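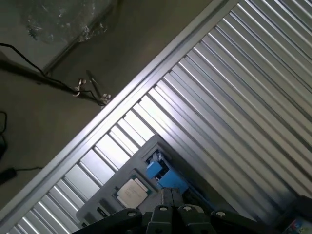

What does the planner do when the wrist view and the arm's own position estimate disagree? It trusts the position estimate for gross motion and the wrist view for the last stage of the approach, and it stops the arm if the gap between the two stays above a set limit.

4.2 Wrist-View Correction and Grasp Planning

The correction module sits between the task planner and the joint controller. It receives a target pose from the planner, a stream of wrist images, and the joint readings, and it returns a small offset that is added to the target before each control step. The design follows the layout first used in the Iritero stack, with two changes made for small parts held in molded trays. The first is a separate estimate for the tray and for the part inside it. The second is a confidence score that the planner can read at any time.

Figure 3. Wrist view over the work area. A gray plastic tray lies at a slant on a ribbed silver metal panel, with a processor chip in one pocket and a blue plastic component in the next. The gripper fingers overlap part of both.

Views of the type shown in Figure 3 are difficult for the tray estimator in two respects. The ribs of the panel produce long parallel edges, and in this view the tray follows the same direction. An edge-based fit can therefore lock onto a rib and report a tray pose that is shifted sideways. We reduce this error by fitting the raised border of the tray and its pockets together, and by rejecting any solution in which fewer than 3 corners are supported by the image. The bright strips between the grooves also change appearance with small wrist motions, so pixel intensity is not used in the final matching cost.

The second difficulty is occlusion. Because the fingers cover part of the pocket area during the approach, the part estimator applies a fixed mask derived from the gripper model and the current finger opening. Pixels inside the mask are dropped before matching. When the mask hides too much of the part, the module holds the last accepted estimate and lowers the confidence score at each step. The planner then chooses between continuing on the held estimate and backing away along the approach line to obtain a clearer view.

The estimators were tuned on 422 approaches recorded at the Barnau laboratory and tested on 300 further approaches that were kept apart from tuning. Labels were prepared by Myung-ja Do and checked by Bartosz Jakubowski using the Skoline annotation tool. Approaches in which the two reviewers disagreed on the tray corners were labeled again from the start. The complete log archive takes up almost 765 gigabytes, most of it uncompressed wrist video.

Offsets are limited in both size and rate. A correction that exceeds the size limit is discarded in full, as partial corrections were found to leave the fingers resting on the pocket wall in early trials. The rate limit is applied after filtering and is shared with the force controller, which takes over once contact is detected. From that point the vision offset is frozen until the fingers have closed and the lift has started.

All messages between the modules carry the capture time of the image from which they were computed. The joint controller uses this time to look up the matching arm pose, so a late estimate is applied to the correct position or dropped if it is too old. Timing was checked with the replay function in the Aubert runtime, which feeds recorded images and joint readings to the modules in their original order. The effect of dropped estimates on grasp planning is treated in Section 4.3.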